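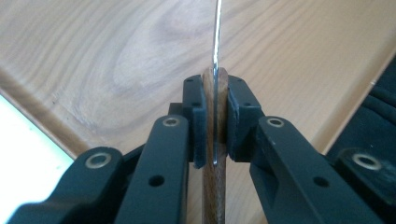 手持ちグリッパ教示作業 安全点検チェックリスト(刃物把持タスク)

対象設備:Rudthorpe教示セル、手持ちグリッパ2台、遠隔操作卓1式
対象タスク:Granik系列「ナイフの把持・持ち上げ・受け台への戻し」
点検日:2024年4月6日
点検者:Parisa Rahimi
確認者:Ilango Chettiar
記録番号:1307

判定記号 ○=適合 △=条件付き適合(コメント参照) ×=不適合、使用停止 −=対象外

本票は始業前に記入する。△が残る項目は、コメント欄の条件を満たしている間に限り教示を行ってよい。×が一つでもある場合は当該機を棚に戻し、赤札を付ける。判定は点検者が行い、確認者は署名前に現物を見ること。

1.手持ちグリッパ本体

1-1 リンクに亀裂、欠け、白化がない:○
コメント:黒色リンクの平面部に小さな擦り傷あり。爪が引っ掛かる深さではない。擦り傷は前回票にも記載済みで、進行は認めない。

1-2 ピボット部の金属ブッシュに浮き、抜け、偏りがない:○
コメント:左右の内側リンク、外側リンクとも指で押して確認。開閉時の異音なし。ブッシュへの注油は禁止のまま。油がパッドに回った場合、把持力の再測定が必要になる。

1-3 リンク間の空隙に異物がない:△
コメント:1号機の奥に布の繊維を確認、ピンセットで除去した。空隙の内側は暗くて見落としやすい。点検灯を斜めから当てること。除去後の開閉は正常。午後の開始前に再確認する条件で使用可。

1-4 トリガの戻りが円滑で、途中で止まらない:○
コメント:空打ちで確認。刃物を把持した状態でこの試験を行わないこと。

1-5 配線が可動リンクに挟まれない経路にある:○

2.パッドおよび把持面

2-1 パッドに切創、剥がれ、硬化がない:○
コメント:2号機の右パッドは4月初めに交換済み。1号機は未交換だが表面状態に問題なし。

2-2 左右パッドの高さの差が管理範囲内である:△
コメント:左パッドがやや低い。木製柄の側面を挟む限り、接触面は左右とも十分に取れている。細い柄や円柱状の柄では回転方向の保持が弱くなるおそれがあるため、1号機は平たい柄のナイフに限定する。取付穴の位置を含めた調整を5月の定期整備に回す。(Rahimi)
確認者追記:限定条件に同意。ただし、教示者が機を取り違えないよう、本体に「平柄専用」と表示すること。表示を確認後に署名する。(Chettiar)
→表示貼付済み。

2-3 パッドに油分、水分の付着がない:○
コメント:乾いた不織布で清掃。アルコールはパッド材に影響するため使用しない。

2-4 把持力が設定値に達している:○
コメント:試験片にて確認。実物のナイフは使用していない。

3.刃物の取扱い

3-1 使用する刃物が登録品である:○
コメント:木製柄の登録品のみ。私物の持ち込みは不可。本日使用分は受け台に番号順に置いてある。

3-2 柄に割れ、緩みがない:○
コメント:左右の柄材と中央の金属部の境を指先で確認し、段差の増加なし。濃い木目の筋は割れと紛らわしい。判別できない場合は割れとして扱い、使用しない。

3-3 把持位置が柄の範囲内である:○
コメント:パッドの端が刃に掛かる把持は記録対象としない。掛かった場合はその試行を破棄し、パッドの2-1を再点検する。

3-4 刃を上に向けて保持する姿勢の時間制限が守られている:△
コメント:柄を両側から挟み、刃先を真上に向ける姿勢は、手順書では位置合わせ確認のための一時姿勢として認めている。連続は最大6秒まで。この姿勢のまま歩行、方向転換、他者への受け渡しを行わない。教示者の顔が刃先の上方に入らないこと。前週の記録を見直したところ、制限時間を超えた試行が散見された。操作卓側の警告音を有効にした状態で教示を許可する。(Rahimi)
確認者追記:警告音だけでは止まらない。超過した試行は自動で無効にする設定をBucur側に依頼した。設定が入るまでは補助者が読み上げで時間を数える。(Chettiar)

3-5 刃を下ろす位置が受け台の内側に限定されている:○
コメント:受け台の溝の向きは教示者の反対側。向きを変えた場合は3-4から点検をやり直す。

3-6 耐切創手袋を着用している:○
コメント:操作側の手はトリガ感覚を優先し薄手品を認める。反対の手は厚手品とし、刃の可動範囲に入れない。手袋を外すのは刃物を受け台に戻した後。

3-7 刃物の落下時に手で受けない旨を教示者に周知した:○
コメント:朝礼で読み上げ。新規参加者には個別に復唱させた。

4.作業台および周囲

4-1 天板が安定しており、ぐらつきがない:○
コメント:四隅を押して確認。

4-2 天板の縁に刃物、工具が置かれていない:○
コメント:縁から手のひら一つ分の内側を置き禁止とする。斜めに面取りされた側は物が滑りやすいので特に注意。

4-3 布類、緩衝材が作業範囲外にある:△
コメント:刃物にもリンクにも絡むため、上着、敷物、梱包材は台の脇に残さない。黒い布類は黒いグリッパと見分けにくく、画像上でも輪郭が重なる。試行の合間に持ち込まれることが多いため、各組の開始時に補助者が目視する条件とする。

4-4 照明による白飛びが作業面に掛かっていない:△
コメント:明るい床側の白飛びは教示データとしては許容。刃の反射は、木の天板を背景にすると細い白線に見えるため、正面から刃の向きを見誤りやすい。教示者は刃の向きを必ず柄の形状でも確認する。照明の角度変更は本日は行わず、次回試験項目に加える。

4-5 床に段差、配線、滑りやすい箇所がない:○

4-6 立入区画の表示がある:○
コメント:区画内は教示者と補助者の2名まで。見学者は区画線の外。

5.遠隔操作卓

5-1 非常停止が操作卓と作業台側の双方で機能する:○
コメント:それぞれ単独で動作を確認。復帰操作は作業台側からのみ可能であることも確認した。

5-2 非常停止時にグリッパが開放側へ動かない:○
コメント:刃物タスクでは停止時保持を必須とする。試験片を把持させて停止し、保持の継続を確認した。食器類のタスクから設定を引き継いだ場合、開放設定が残ることがあるので、設定画面の目視だけで○を付けないこと。

5-3 操作者の入力と腕側の動作方向が一致する:○
コメント:低速で前後、左右、上下、手首回転を確認。手首回転は刃物なしで行う。

5-4 速度上限が刃物用の設定になっている:○
コメント:設定ファイルはGusudness版を使用。上限の変更権限は確認者のみ。

5-5 通信断の際に動作が停止する:○
コメント:ケーブルを抜いて確認。再接続後に自動で動き出さないことも確認済み。

6.記録と教示データの取扱い

6-1 手持ち教示と遠隔教示の試行が区別して保存される:○
コメント:手持ち側の試行では、把持開始から受け台への戻しまでを一試行とする。途中で持ち直した場合は別試行とせず、備考に「持ち直し」と記入。

6-2 危険な動作を含む試行が学習対象から除外されている:△
コメント:人の手で見せた動作は、そのままロボットの動作の手本になる。教示者本人に危険がなかった場合でも、刃先が台の外へ出た試行、人の側を向いた試行は除外する。除外の判定は教示者が行わず、別の者が再生して行う。現時点で前週分の判定が未了のため、前週分は学習に回さない条件で本日の収集を許可する。

6-3 除外理由が記入されている:○
コメント:「失敗」とだけ書かれた行を差し戻した。把持ずれ、時間超過、刃先方向、接触のいずれかを明記する。

6-4 カメラのレンズ面に汚れがない:○
コメント:清掃は刃物を受け台に戻した後に行う。

7.指摘事項のまとめと処置

1-3 繊維の混入。除去済み。午後の開始前に再確認。担当 Rahimi
2-2 パッド高さ。平柄限定で使用、5月に調整。担当 Rahimi
3-4 刃先上向き姿勢の時間。警告音有効、補助者の読み上げ。担当 Chettiar
4-3 布類。各組の開始時に目視。担当 補助者
4-4 刃の反射。柄による向き確認を徹底、照明は次回試験。担当 Rahimi
6-2 前週分の判定未了。判定完了まで学習に使用しない。担当 Chettiar

総合判定:条件付き使用可
×の項目:なし

点検者署名:Parisa Rahimi
確認者署名:Ilango Chettiar(2-2の表示を現物で確認のうえ署名)

備考:受け台の予備が1号機側の棚にない。次回点検までに補充し、補充者は本票の写しに記名すること。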